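From: Vasiliki Drakos
To: Privham kitchen staff list
Date: Monday, December 23, 2019
Subject: Re: Enska line and the spring rota

Replying to the list as several of you have asked me separately. The earlier message first:

> As I understand it, the Gerkix arms go on the breakfast line in
> the new year and the grill station drops from 3 people to 2.
> Nothing has been said about hours, or about who is meant to step
> in when the thing stops. Could we have this in writing before the
> rota goes up?

No one's contracted hours change. The third person on the grill moves to packing and special diets, where we have been short since August. Pay grade stays the same. Athanasiadis have the maintenance contract, but their engineer is not on site before 7, so the early shift will need someone trained to stop and restart the arms. That will be a paid duty and I will ask for names after the break.

The layout is still being worked out in simulation. The current version keeps the knife, the pan and the plate on one white table, and an arm handles the food over the plate.
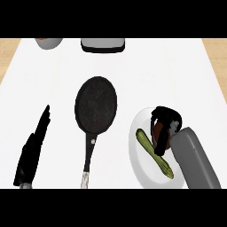
Tom asked at the last meeting what happens to the people who are good at the grill, and whether they spend the shift watching a machine and get blamed for whatever it burns. It is a fair question. The answer from Enska is that the cook on shift decides when food is fit to go out, and can take the line back to hand working without asking anyone. I have asked for that in the written procedure and will not agree to a start date until it is there.

Some things are not settled. Cleaning is one. The arms add parts that have to be wiped down, and the present closing time does not allow for it. Knives are another – I want a clear rule on who may reach across the table and when, particularly with two arms working.

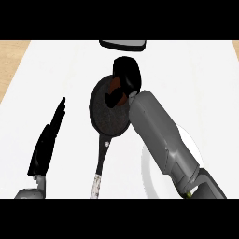

Simulated layout, both arms at the table, knife held on the left.

The breakfast line does 200 covers on a full day and that figure is not going up as part of this. If anyone tells you otherwise, send them to me.

Comments on the cleaning times by reply to the list, please, so that everyone can see them.

Vasiliki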